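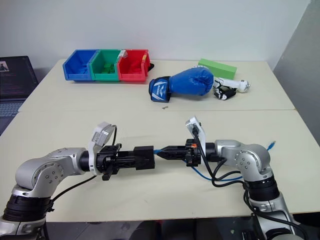

Sukinon Open-Front Bins, Set of Three

Small plastic bins for sorting parts, blocks, craft supplies or anything else that ends up loose on a table. The set has one blue, one green and one red. Each bin is open at the top and slopes down to a low lip at the front, so you can see what is in it and reach in without tipping it.

The sides are straight enough that the bins sit flush against each other. Three in a row take up little depth, and they can stay at the back of a worktable while you use the front.

Sorting by color

Most people who buy the set give each color a job. The simplest way is to match: blue pieces in the blue bin, green in the green, red in the red. Small pieces in a matching bin can be hard to spot from across the room. If that bothers you, mix the colors or put a label on the rim. Ordinary paper labels and masking tape both hold on the plastic and peel off with a fingernail.
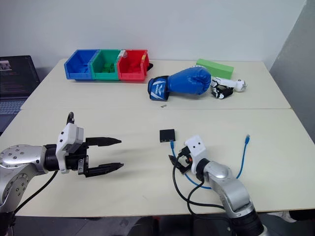
The bins are meant for small things. Foam blocks, sports gloves and other bulky items should go next to them or on a shelf. For those we carry the Finilero crate, sold separately.

Using them on joined tables

If you have two tables pushed together, set the bins fully on one side of the seam. They have flat bottoms and no feet, and a bin that straddles a gap will rock when you reach into it. Screws and other tiny hardware are better off in the bins than on the tabletop – they roll into the seam. 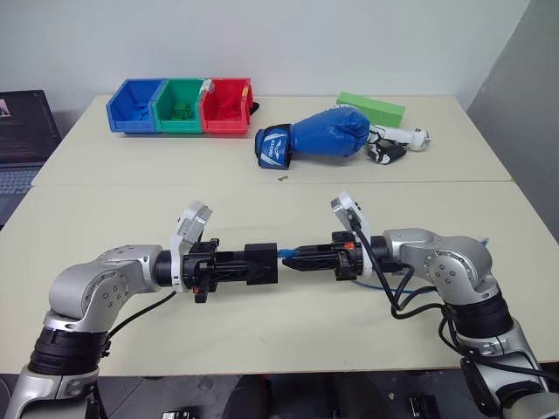

Care

Wash by hand in warm water with dish soap. Do not put the bins in a dishwasher. Let them dry before you put paper or cardboard in them. Keep them away from heaters.

What you get

3 bins: 1 blue, 1 green, 1 red
1 sheet of 30 blank labels
No lids. Lids are not made for this size.

Single bins are sold in the same three colors. Please name the color in the order notes, otherwise we send blue.

Shipping and returns

Orders placed by Sunday night go out within 2 working days from our Ciren warehouse. Unused sets can be returned for 30 days. If a bin arrives cracked, send us a photo and we will replace that bin – you do not need to return the other 2.

Also from Sukinon: Srivastava wall rail, Finilero crate, spare label sheets.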